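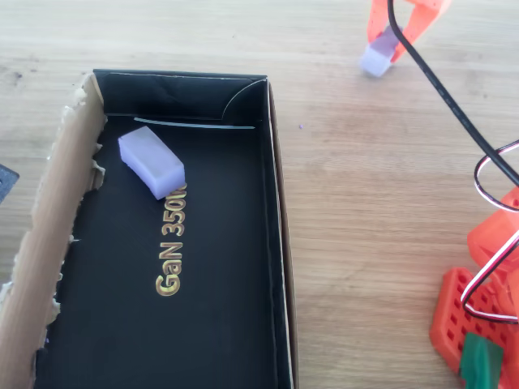
The Nodcombe Short Story Prize was worth 70 dollars and a lunch, and Sihan Xue had come second in it 3 times. She knew the lunch only by reputation. There was said to be a pie.

This year she had decided to be practical. She read every winner back to the beginning, in the library, with a pencil, and saw that the judges liked a dead uncle. They liked him to have left something behind, preferably a boat. They did not care for jokes, and they had never once rewarded the second person.

So she wrote about Uncle Pearce. She had no Uncle Pearce, but by the second page she was fond of him. He died off the coast in September and left his niece a boat called the Satus, and the niece stood on the dock having feelings for 589 words. Sihan cut a very good line about a pelican. It hurt, and she took the hurt as a sign of quality.

The limit was 3,000 words. She came in one under, to show restraint, and mailed it at four in the afternoon from the post office on the hill, where the clerk asked if there was anything fragile inside.

"My uncle," said Sihan, who was still in the mood.

The clerk said she was sorry for her loss and gave her the better kind of stamp.

After that it got around. Nodcombe is a small town and the clerk had a sister. By the end of the month two people had brought casseroles, and the man at Steretti Hardware took a dollar off a can of paint and said that Pearce had been one of the good ones. Sihan asked him, carefully, whether they'd met. Oh, years back, he said. Quite a laugh on him.

She went home and ate casserole. It was a strange thing to be jealous of a man you'd made up – he'd been dead a month and already had more friends than she did. She considered telling everyone the truth. Then she considered the second casserole, which had the crispy onions on top. 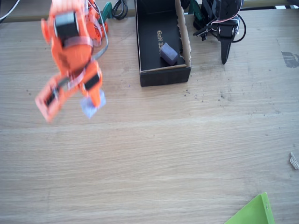 Lacey Naylor thought she should own up before the results came out, and said so over the phone, twice, with her mouth full of something. If it won, they'd print it in the paper, and then where would she be? People would want to see the boat.

"It sank," said Sihan.

"It doesn't sink in the story."

"It could sink afterward."

There was a silence on the line, and some chewing.

The letter came the next morning. She had placed second. The judges had found the niece convincing and the dock very fine, but they had all known Pearce, one way or another, and felt she hadn't quite caught him.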